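The case for the mixed set

Most catalogues that supply early learning rooms now sell shape blocks in single families. One tray holds cylinders in four colours. Another holds cubes, graded by size. The reasoning is that a child should meet one variable at a time, and that a tray with everything in it hides the thing being taught. I have bought materials on that reasoning for most of my working life, and I now think it is wrong for children past the age of three.

The argument for single families is tidy on paper. If every block is a cylinder, the only thing left to sort by is colour, so the adult knows what the child is sorting by. If every block is blue, the only thing left is shape. The adult can write down a result. My objection is that the result was settled when the tray was packed. A child who puts the red cylinders together has shown that she can see red. She has not had to decide that red was what mattered.

A mixed set puts that decision back on the table. Take a small one with a star, a heart, a cube and a cylinder, painted in three or four colours, where some shapes come in more than one colour and some do not. There is no correct grouping. Two stars of different colours belong together by outline and apart by paint. A child has to pick a rule, hold on to it, and notice when the next block will not fit. In our Saturday sessions I have watched children change the rule halfway through and go back to move the earlier blocks. That correction is the most useful thing I see all morning, and a single-family tray gives them no occasion to make it.

Irina Crăciun, who ran these sessions before I did, holds the opposite view. Her point is that mixed sets reward the confident child, who will group anything and explain it loudly, and leave the hesitant child pushing pieces about. I accept that this happens. I do not accept that the tray is at fault. A hesitant child given only cylinders will line them up without difficulty, and we will learn very little from the line.
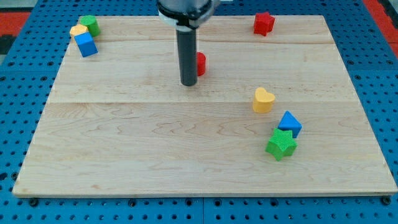 Jindalden Early Learning Centre – Materials and Play Team

The board matters more than people expect. We use plain maple, glued up from planks, with no printed outlines and no recesses. Inset boards, where each piece drops into its own hole, have a place with toddlers, who are learning to turn a wrist and let go. By four they turn every session into the same session. Once the hole tells the hand where to go, the child stops comparing one block with another and compares each block with a hole.

A bare board also lets distance carry meaning. A green cylinder, a yellow octagon and a blue cube placed close together in a corner make a group by nearness alone, since no two of them share a shape or a colour. A yellow heart, a blue triangle and a green star on the other side make another. Two red pieces left outside both clusters raise a fair question: are they a pair, or two separate leftovers? I would rather put that arrangement in front of a four-year-old than any worksheet in the cupboard.

It also gives the adult something to ask about. "Which one would you move?" works better than "What colour is this?", and the answer can be wrong in interesting ways. Nazareno Melis keeps a notebook of the answers. His entries are short and mostly concern stars.

Stars deserve a word, as they are the piece most often cut from a budget set. They cost more to machine, the points wear, and they stack badly. Suppliers replace them with a second cube. This is a false saving. A star standing on its points looks quite different from a star lying flat, and recognizing one as the other is real work for a young child. A cube gives the same square face on every side. The triangular prism earns its place for the same reason: end-on it is a triangle, and from the side it is a rectangle.

Colour should be kept to a few strong paints. We trialled a Geltemell set in muted tones, and the adults liked it very much. Under the room lights in winter, the two greens could not be told apart from across a table, and children who had been sorting happily by colour gave up on it. I have no quarrel with sage and clay on a shelf. For sorting, I want red, yellow, blue and green, and I want every child in the room to be working from the same evidence.

There are limits to what I am claiming. A mixed set takes longer to check for missing pieces, and it is harder to replace one heart than one cube. Harix will sell single blocks if you ask by letter, though the shade can drift between batches. Mixed sets also make assessment slower. Mircea Rusu, who has to write up our observations each September, has told me more than once that a page of colour scores would take him five minutes and a page of my notes takes an evening.

My recommendation for the next order is two mixed sets and two bare boards, with the single-family trays moved to the under-threes room. If the budget covers only half of that, buy the blocks and use the floor.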